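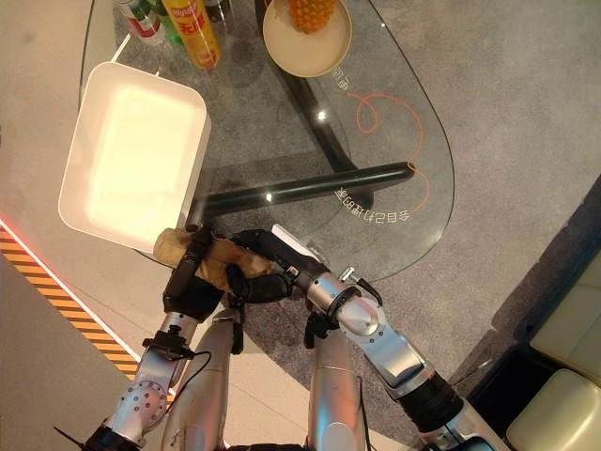 Both hands on the cloth, white tray at left.

Bench notebook / Bill tracker / Entries / Tools / Search

December 27, 2024

Great day on the bill tracker! I finally got the amendment matcher to follow a firearms bill through a full session without losing it, and I want to get this written down while it's all still in my head.

Background for anyone picking this up cold: the tracker pulls every bill that touches guns, hunting, or range rules out of the session archive and tries to tell us where each one stands. The old version matched on bill number alone. Fine until a bill gets gutted and its text moves into another one, and then we'd show it as dead while it was sailing through under a new number. We had a storage bill sitting in our "inactive" list all through November that had already been heard twice.

So the new matcher (working name Erari, I'm keeping it) compares the actual text, section by section. I ran it over the whole archive this morning, 2,837 bill versions, and it linked more than 400 that the old one had missed. I did a little dance at the bench.

Things I learned along the way:

Strip the line numbers first. The archive PDFs print them down the margin, and they were getting glued into the middle of words. "Magazine" came through as "maga14zine" and scored as a mismatch every time.

Definitions sections fool it. Half of these bills copy the same definition of "firearm" word for word, so two bills with nothing else in common looked like cousins. I now score definitions at a fifth of normal weight. Might be too low, want to try a few other settings.

Strikethrough text has to go in its own column. I was reading deleted language as live language, which made a permit bill look like it still had a waiting period in it. Embarrassing, but what a satisfying bug to find.

Companion bills are handled! House and Senate twins now show up on one line with both numbers, and if one gets amended and the other doesn't, the line turns yellow. I love this. I had the range noise bill open on the big monitor most of the afternoon just watching the two versions drift apart as I stepped through the dates.

Still broken: 5 bills where the sponsor swapped out the entire text overnight. Erari calls them new bills, and I guess in a way they are, but readers will want the history. My idea is to keep the number match as a second, weaker signal and show both. Lambert does something along those lines for its zoning tracker and their notes are worth a read.

Hearing calendars are the next big piece. The Flamton feed gives us the room and time but leaves out the agenda until the night before, and sometimes the agenda changes after that. I'd like to check it every hour and keep each copy, so we can see when an item was added. A late add is the thing people most want to hear about.

Speed: full run took 2 hours on the Jallholm machine. Most of that is the PDF step. Text only needs to be pulled once per version, so the next run should be a lot shorter if I save it properly (I did not save it properly).

To do
- save extracted text by version
- try definitions at a quarter weight
- second signal for the swapped bills
- ask for a sample of the old committee votes, scanned ones too
- yellow is hard to read on the projector, pick something darker

Recent entries
Margin numbers and other PDF headaches
Sorting preemption bills by county
First look at the Flamton feed
Why the tracker lost the storage bill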